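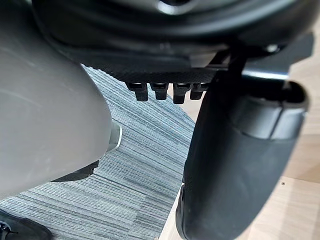 Speaker notes: What the green light didn't tell us

Fifteen-minute slot plus questions. Speaker: Birgit Oltmanns. Keep the laptop on notes view, the clicker is flaky.

Opening

Start with the number and leave it up: 2448. That is how many grasps the Pruvis grip monitor had logged as "secure" when we stopped the trial in November. Ask the room who would sign off a cell on that. Wait for hands. A few will go up, they always do.

Then say that one of those secure grasps ended with a box on the floor and a technician's foot very close to it. She was fine. The log for that run is clean from start to finish. According to the software, we never dropped anything.

The job was dull on purpose. Two arms, two five-fingered hands, a desk, and flat blue boxes to be picked up and passed across. I was told it was solved before I joined. I have been told that about a lot of things.

What the monitor measures

Go slowly here, half the room will be from purchasing.

The monitor looks at motor current in the fingers. If the fingers close and the current rises and stays up, it says secure. So it knows the hand is squeezing something. It has no idea whether that something is sliding, or turning about one corner, or held by a lid that folds open.

Our box has a flap and a smooth surface, and there's clear tape stuck on it. Tape and cover don't have to grip the same way. We hadn't tested for that, and Skerkar's acceptance sheet doesn't ask for it. The sheet uses a plain foam block. I have yet to meet a customer who ships plain foam blocks.

Don't get pulled into a tape argument. Somebody from Brandes will say "then change the tape." Let them say it, move on.

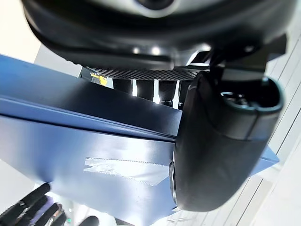 The Wednesday run

Tell this one straight, no build-up.

Left hand takes the box by a lower corner. Monitor reports secure. The arm lifts and tilts, and the right hand is supposed to come in and share the load. It waits, because the handover step wants a position match and the box has turned in the left hand. So one hand carries the lot by one corner for 16 seconds, when the plan allowed for 3.

The timeout fires. The cell goes to its safe state. Read out what the manual says the safe state is: motion stopped, fingers relaxed.

Pause. Let them get there on their own.

Relaxed fingers are a fine idea if the hand might be closed on a person. They are a poor one with a load up in the air.

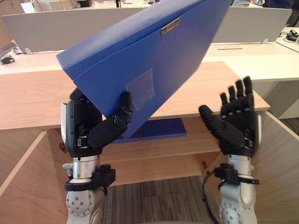 The technician had stepped in because the arms had stopped, and stopped arms look safe. Her training told her so too. I don't blame her for any of it and I'd ask the room not to either. If the Q&A goes that way, cut it short.

What the vendor said

Be fair. They answered the same day and sent an engineer. Their first finding was "operator entered during fault recovery." Their second, after we sent the joint data, was that the monitor had "performed as specified." I agree with the second one. That's my complaint.

They have since offered a learned slip detector. I've seen the slides. I asked how it does on a box with tape on it and got a graph of something else. I may be wrong about this product. I would like to be shown.

What we changed

We repeated the pick 9 times with the timeout forced by hand, and the fingers let go every time. After that:

Fingers now hold position on a timeout. Release needs a person at the panel.
The word "secure" is gone from our screens. It reads "current high."
Anyone going in checks for a raised load first, moving or not.
The Isalmont site has the same cell and got the same changes, after some arguing.

Admit the cost. Holding on a timeout means a hand could stay closed on someone's fingers. We lowered the grip force and added a release button within reach, and I'm still not happy with it. If anybody has a better answer I'll be by the coffee.

Last slide

Put the 2448 back up. Say that we can't tell how many of those were good, since we only kept video for the last part of the trial. Then take questions.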